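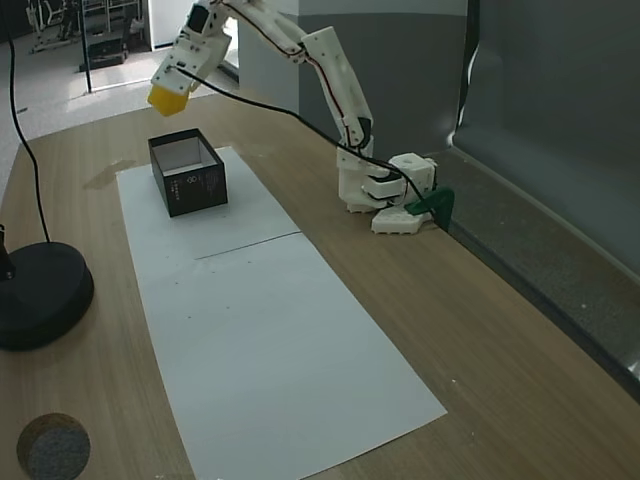
Ibrahim Okafor asked what was wrong with a damp rag. He had been using one on the shared worktables at Nideck for years, he told the members' meeting, and he did not see why white paper was going to do the job any better.

It was a fair question, and it did not get much of an answer. Nideck, the rented workspace on the upper floor of the old Assefa building, has approved $3,620 for what its managers call a "clean surface program." Under the program, members get white paper to lay down the length of the light wooden tables, and small open boxes to put their bits and pieces in while they work. The paper gets changed when it looks dirty. The boxes stay.

The supplier is Gridik, a packaging firm that has been pitching the same idea to shared workspaces across Comusmont since August. Its brochure promises "a calmer table" and says members will lose fewer small parts. It does not say how anyone worked that out. When asked, a Gridik representative said the feedback so far had been very positive, and when asked for the feedback, said it was mostly verbal.

Kobe Dierckx, who manages the space, defended the spending. The tables are expensive to sand and reseal, he said, and paper is cheap. White also makes it easy to see a dropped screw or a crumb.

That last part is hard to argue with. Specks do show up on white paper. Whether seeing them leads to anybody sweeping them up is another matter, and the program has no rule about it.

There is also the matter of fit. The paper comes in sheets, and one sheet won't run the full length of the table, so they go end to end with a seam across the middle. Jelle Jansen said he could live with the seam but would like to hear what happens when somebody spills coffee on it. Dierckx said members would be expected to lift the paper and dry the table. In other words, with a rag.

And the paper only covers what it covers. It runs in a strip, with bare wood to either side, and there is a faint dark stain on the wood just to the left of it on one table already. Dierckx said he did not know how old the stain was. A wider sheet would cost more, and Gridik has quoted for one.

The boxes drew fewer complaints. They are small, black cardboard on the outside and white inside, and they have no lids. Enda Quinlan asked about lids and was told that people lose them. She pointed out that a box without one can't be stacked or carried down the stairs with much confidence, and that she already had jars at home. The meeting moved on to parking.

The space has 225 members on its books, though only a fraction use the worktables on a given day. No survey was taken before the order went in. Dierckx said 2 members had asked for something to protect the wood, and he declined to name them.

The trial will last 3 months, after which the managers will decide whether to renew. Dierckx was asked how they would judge it, and said they would look at the tables. No pictures of the bare tabletops were taken before the paper went down, so it's unclear what they will be compared with.

Okafor said he is keeping the rag. The next order of paper is due to be paid for before the trial is over.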